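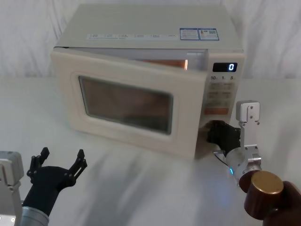

Door open a crack, oven light on, right hand on the edge of the door.

Two arms and one microwave: your questions answered

I get the same emails over and over (thank you, please keep sending them!), so I finally sat down with a coffee and put the answers in one place. I'm Ingvild, and I share the bench at the Clullstead workshop with Radu and whoever else wanders in with a screwdriver.

What is this project, in one sentence?

A two-armed home-built rig, nicknamed Fliltitz, that I'm teaching to work an ordinary countertop microwave, starting with the door because the door is much harder than I thought it would be.

Why a microwave? Why not folding shirts like everybody else?

I hate folding shirts, and I'd like to do it even less with a robot! The microwave gives me a nice mix of jobs, though: a stiff button you have to shove, a door that swings, flat little buttons that want a light touch. And it stays put between tries, mostly. Shirts don't.

Is it hard to push the door button?

Pushing it is fine. Pushing it square is where I lost most of May. The release is an oval button low on the panel, and if the fingertip comes in at a slant it skates off the raised rim and the whole oven scoots back on the table. What fixed it for me was closing the fingers completely before the approach and treating them as one blunt stick. I also slowed down the last 46 millimeters of travel, and I wish I'd done that on the first day.

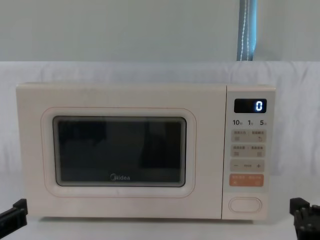

Do you run both arms from one program?

One program, two queues. Each arm has its own list of moves, and there are a few points where one has to wait for the other to check in. I started out with everything in a single list and it was miserable to edit (move one line, break six). Octavian Tănase talked me into splitting it up, and he was right, and yes, Octavian, you can print this out and frame it.

Why the white cloth?

My vision code kept finding edges in the wall and in the clutter on the shelves. A plain sheet behind the oven calmed it right down. It's an old bedsheet, it has never been ironed, and the creases haven't bothered anything so far. A white table and a white sheet do make the shadows stand out more, so if your lighting is harsh, try bouncing a lamp off the ceiling.

Do you ever cook anything with it?

Water in a mug, when I'm standing right there. Please never run one of these empty, and please don't let a robot start an oven while you're off in another room. Our house rule is that a person stays within reach of the stop switch whenever the arms have power, and that goes for "just a quick test" too.

How do you know the arm is lined up before it pushes?

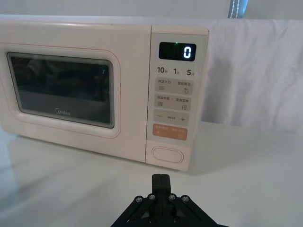 I use two views. The wider one gets the arm into the right neighborhood, and then the wrist camera takes over for the last stretch. The code looks for the outline of the panel first, then the orange strip, and works out the position of the release button from those. The orange is a gift, by the way. Looking for a cream oval on a cream panel is no fun at all, and I spent two evenings on it before I gave up.

Can your code read the labels?

The big numbers, pretty well. The Chinese text, no, and I don't try. I measured where each button sits and typed the positions into a table by hand. If you have a different oven you'll need to make your own table, which took me 135 lines including a lot of grumpy comments.

What did you use for the motion planner?

We call it Bakker. Valentin Bucur wrote the first version for a plotter, and I've been bolting pieces onto it ever since. It isn't tidy enough to share yet. I know I said that last time.

Can I come see it?

Sure! Evenings after seven are best. Ring the bell marked Farau (that's the old name on the building) and give it a minute, we're usually in the back with the compressor going. Email me first if you're bringing more than a couple of people, and wear closed shoes.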